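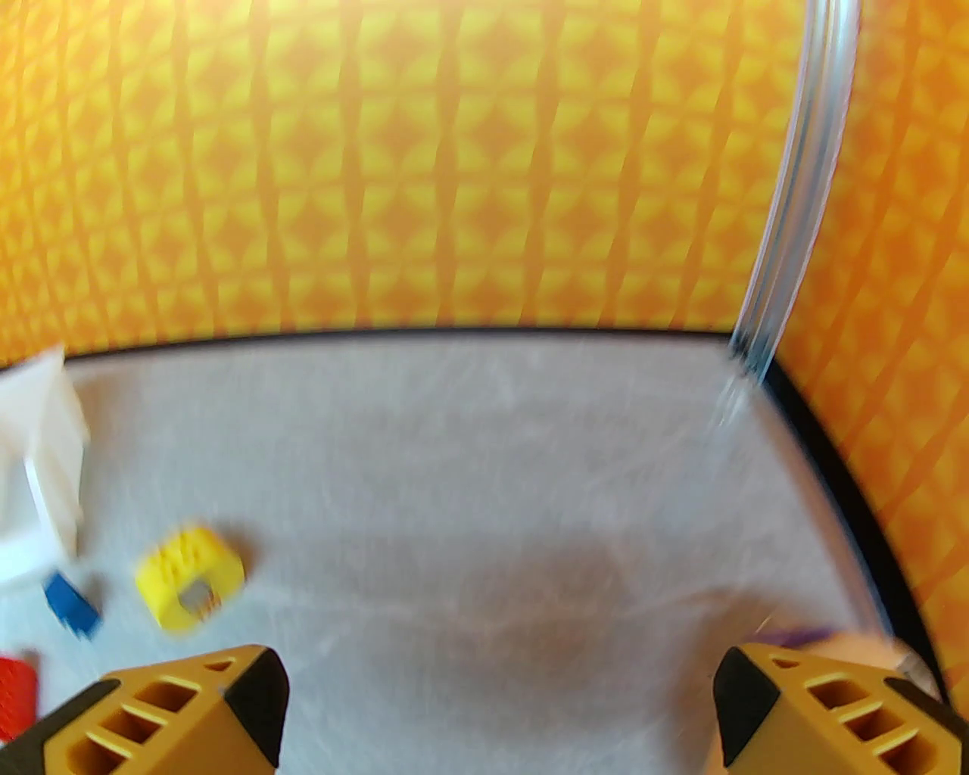
Blue block and yellow ring on the grey tabletop, with the white piece to the left.

The Terkamero sorting set is sold to nurseries, infant schools and family centres as a first kit for grouping by colour. It consists of a white divided tray and a supply of building blocks in red, blue and yellow. The review panel of the Olex Toy and Materials Library considered it for the general lending stock, and the findings are set out for member settings that may wish to buy or borrow it.

**Blocks**

The blocks are not uniform, and the panel regards this as the chief merit of the set. Some are plain studded bricks of the usual sort. Others have a bumpy outer surface that is easy to grip, and the yellow ring with the square hole through its centre proved the most popular single piece with our younger borrowers. Mixing shapes within a colour obliges a child to attend to the colour itself, and staff can later turn the exercise round and ask for all the pieces with studs.

The colours are strong and do not run into one another. Two shades of blue were found in the set supplied to us, and one reviewer felt this might confuse a child at the very beginning. The others thought it useful for conversation. Joints between the studded pieces are firm, perhaps a little too firm for a child under three, and we ask settings to follow the age guidance on the box.

**Tray**

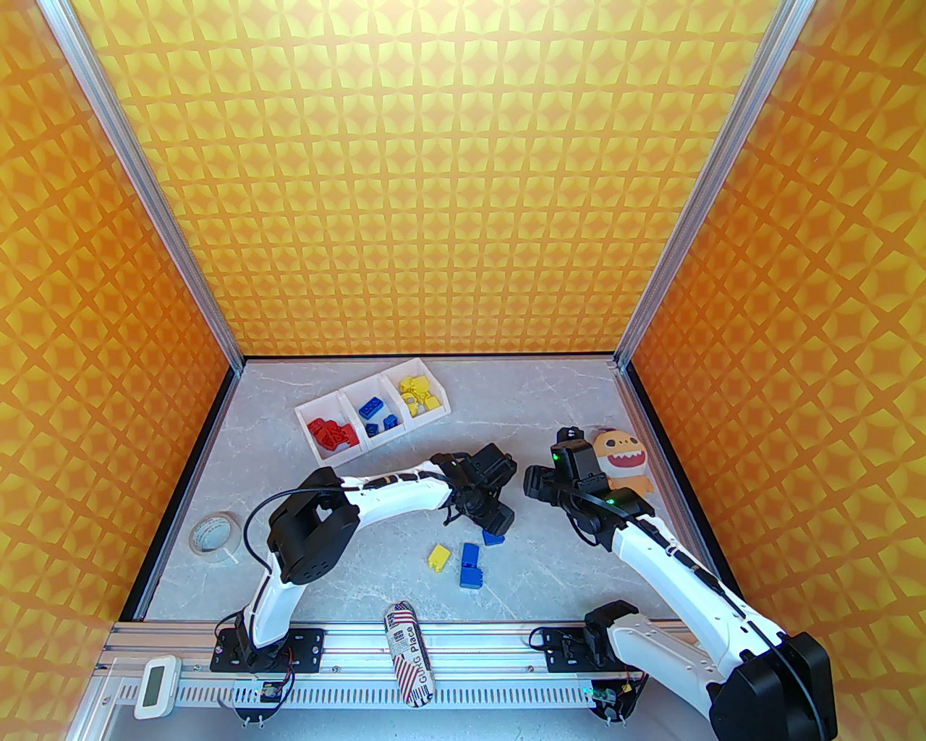

Issue 2, p. 14

The tray has three compartments, and this matches the three colours exactly. Each compartment is generous. A heap of blocks can be pushed in by the handful without spilling over the divider, and larger pieces may lie at an angle without fouling the others. White was a sensible choice, as the blocks show up clearly against it, though it marks easily and should be wiped after each session.

We would have preferred a lid. Once sorted, the set must be tipped out again before it can be put away, and a child who has worked patiently may not care to see this done. The rival set from Akbari has a lid but only a shallow tray, and on balance the panel favours Terkamero.

**Surface and setting**

A smooth, pale tabletop suits the blocks well. Small blue pieces in particular are easily lost on a dark carpet. Patterned surroundings in orange and yellow gave us no difficulty, provided that the table itself was kept light and plain.

**Durability and replacement**

The manufacturer states that the studs are tested for 2,000 joinings and the textured pieces for 3,000 drops. The panel is not equipped to confirm either figure. After a term of lending, no block had cracked and the tray dividers remained straight. Spare blocks are available through Tekier, by colour only – single shapes cannot be ordered, so a lost ring may be hard to replace.

**Recommendation**

Approved for general lending from November. Settings are asked to check the blocks against the packing slip on return and to report any missing pieces to the desk.

Rostam Kiani
For the review panel, Olex Toy and Materials Library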